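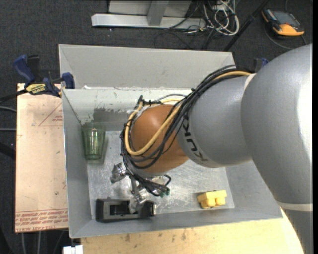

Search the archive
Go
Advanced options

Subject: Re: Rendered fat and stock bones: proposed wording for the members' recipe collection
From: Tayla Mahuika
To: Mirani Cookery List
Date: 10 April 2022

Dear members,

Thank you to all who sent remarks on the draft chapter on stocks, broths and dripping. The editorial group has read every message received, and I write on its behalf to set out what has been settled and what remains open. I quote Mr. Entwistle's message first, as several later replies referred to it and some members reported that it did not reach them.

Alfie Entwistle wrote:

> Dear editors,
>
> I have read the draft chapter twice and have four points to raise.
>
> First, the recipe for brown beef stock calls for the bones to be
> roasted for 30 minutes. In my oven this leaves them gray. I would
> ask that the recipe give a color to look for and leave the time as
> a guide only.
>
> Second, the chapter tells the reader to skim "as needed." A new cook
> does not know what is needed. I suggest saying plainly that most of
> the foam rises in the first part of the simmer, and that after this
> the pot may be left alone.
>
> Third, I object to the removal of the pig's foot. It was in the
> Wokusach edition and it is the reason the stock sets. If members
> cannot find one, that can be dealt with in a note.
>
> Fourth, the page on dripping says it keeps "for a long time." This
> is not an instruction.
>
> I would also like to know whether the mutton broth submitted by the
> Holamon branch has been accepted. I tested it in the winter and
> thought it very good, though it wanted more barley.
>
> With respect,
> Alfie Entwistle

The group's decisions on these points are as follows.

Roasting the bones. The point is accepted. The recipe will now read: "Roast until the bones are deep brown on all sides, turning them once. Begin to check at 30 minutes." Members who tested the recipe reported very different results depending on the size of the bones and how closely they were packed. A sentence will be added asking that the bones be laid in a single layer. The onion is to go in halfway through, cut side down, as two testers found it bitter when it was put in at the start.

Skimming. The point is accepted in part. We will state that the foam is heaviest in the early part of the simmer. We do not wish to say that the pot may be left alone, as it must be kept from boiling and may need more water. The revised text asks the cook to return to it from time to time and to add hot water if the bones are showing.

The pig's foot. This drew more replies than any other matter. The group has agreed to restore it to the list of ingredients, marked as optional. The note beneath will say that a piece of veal knuckle or a pair of chicken feet may be used in its place, and that a stock made without any of these will have good flavor but may stay liquid when chilled. Members who do not eat pork asked that the substitutes be given in the recipe itself and not at the back of the book, and this will be done. The foot should be split by the butcher.

Dripping. The wording has been withdrawn. The storage advice for all fats in the chapter will be checked against current food safety guidance before it is printed, and no keeping times will appear until that has been completed. The method itself is unchanged: trim the fat, chop it small, melt it over low heat with a little water, strain it through cloth and let it cool before covering. Several members asked that we explain what to do with the crisp pieces left in the strainer. We will suggest salting them and serving them on toast, or chopping them into the dough for a plain scone.

The mutton broth. I am pleased to confirm that the Holamon recipe has been accepted and will appear on page 103. The quantity of barley is still under discussion. The branch's own version uses 2 tablespoons and is meant to be a thin broth, taken before the meat. Mr. Entwistle and others would prefer something closer to a full meal. Our present intention is to print the branch's quantity and to mention the thicker version in the introduction to the recipe.

Matters still open

We have 11 recipes in hand for the chapter and space for one more. The group would particularly welcome a fish stock, as the one submitted under the title "Zelluneo Fish Broth" came to us without amounts for the water or the white wine. If the member who sent it is reading this, would she please write to me directly. The method is clear and we should like to include it.

There is also the question of salt. The draft follows the older practice of leaving stock unsalted, so that it may be reduced without harm. Some members salt lightly at the start and say the meat is better for it. Further views are invited, and it would help if those writing could say which recipe they cooked and what they used the stock for afterward.

Comments on the revised chapter should be sent to the list by the end of April. Please quote only the passage you are replying to, and keep the subject line as it stands so that messages remain together in the archive. Corrections of spelling need not be sent at this stage.

Yours sincerely,

Tayla Mahuika
For the editorial group
Mirani Cookery List

Contact the list owner | Copyright Mirani Cookery List and contributors | Back to top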